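Garka bench

The Garka bench is a homemade two-armed robot workstation kept at the Madedton shared workshop. It was begun in December by members who wanted a machine to put things away, and it has since given them a good many more things to put away. Two arms face each other across a table inside a frame hung with black cloth.

Construction

The frame was bolted together from salvaged shop shelving and did not, at first, stand square. Crossed wires were added at the back to pull it straight, a repair listed in the build log as temporary. The cloth came next, after the software showed a strong interest in a passing bicycle.

Each arm ends in a gripper with two fingers. A fixed camera watches the table, and another rides close to the gripper, where it gets an excellent view of whatever is about to be knocked over. The parts bill came to $2,000, or 38 dollars under budget if the first power supply is left out of the total, as it always is.

Usual work

Most sessions involve a cup, something sticking out of the cup, and a selection of household objects. The builders call this the Kakakhel set, after the street where much of it was bought secondhand. The selection changes often and follows no published plan.

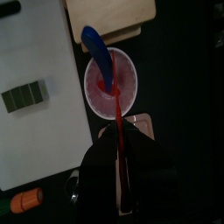
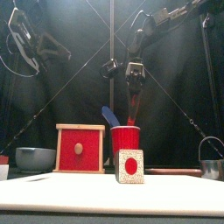
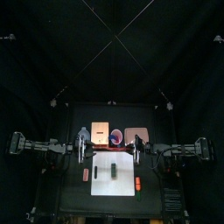 Cups and grippers at the Garka bench.

Control software

The arms run on Vonska, a set of scripts written by members over one winter and documented over none. An operator guides the arms by hand controls while the scripts record each joint, and the recording can then be played back or used for training. Version 2 added a stop command. The earlier method was to pull the plug, and it remains popular.

The log held 123 recorded sessions as of April 12, 2022. A session is entered as "good," "fair" or "see notes." The notes are kept in a separate notebook, which has been missing for long stretches.

Reception

Opinion within the workshop is divided. Users of the neighboring lathe have praised the black cloth, mainly for hiding the bench. A proposal to have the arms sweep the floor was approved in principle and sent back for want of a broom short enough to fit inside the frame.

See also: Madedton shared workshop; Vonska (software)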